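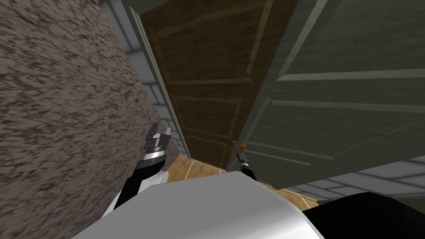 ## Painting your trim and doors: stuff people keep asking me

I've painted trim in my own house in Grukotley and in plenty of other people's, and the same questions land in my inbox every September. So here are my answers!

**Do I have to sand first?**

A quick scuff, yes. I use a fine sanding sponge and wipe everything down after. If the old paint is glossy and you skip it, the new stuff can peel off in sheets (ask me about my bathroom). 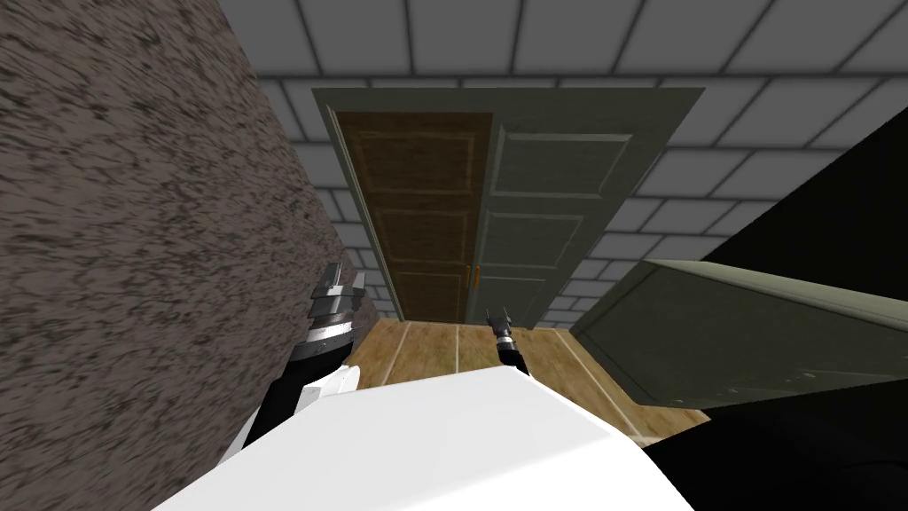
*Corinne Haddix*

**Which paint do you use?**

Mostly Trummer satin, over a coat of their primer. I tried Prunident too and liked the color range, but it dried so fast on me that I kept getting brush marks.

**How many coats?**

I plan on 2 and keep enough in the can for 3. Dark over light usually needs the extra one.

**Should the trim match the door?**
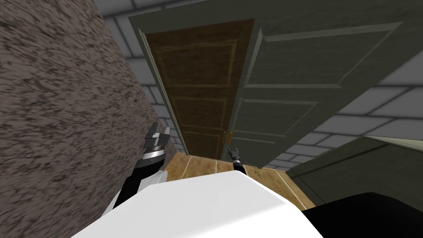

Matching is the easy choice and I do it a lot, especially in hallways where everything's close together. It does mean taking more care with the edges. A gray-green door frame with a raised molding edge like that one wants a small angled brush run along the ridge first, then a mini roller for the flat parts – go the other way around and you'll be chasing drips out of the groove all afternoon.

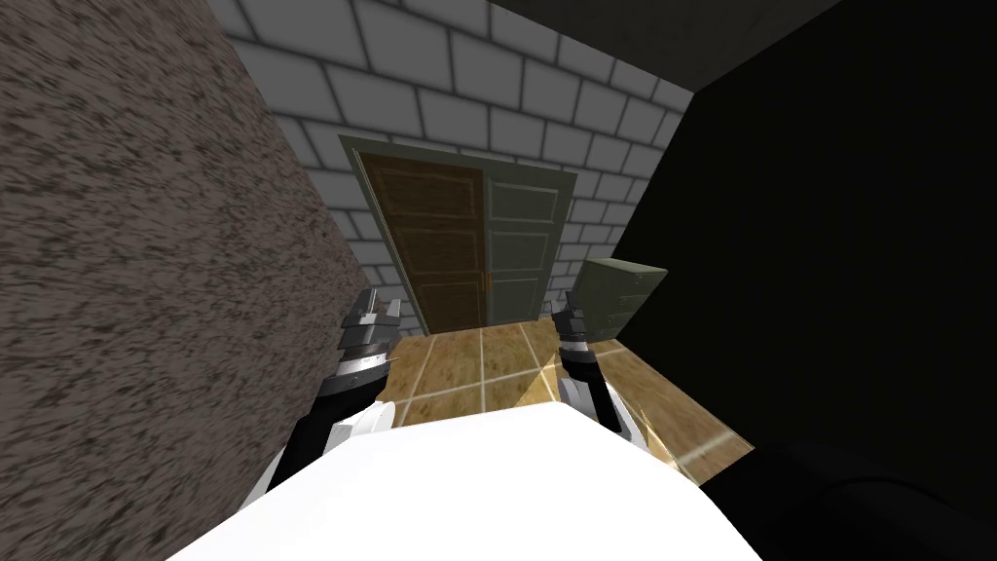
**Can I paint a door without taking it off its hinges?**

I do it all the time. Wedge it open, tape over the hinges and start with the panels, then do the flat parts between them and finish with the edges.

**How much did your biggest job cost?**

$3,225 for 19 doors and all the trim at a place in Nernwood, paint included. My knees are still mad at me.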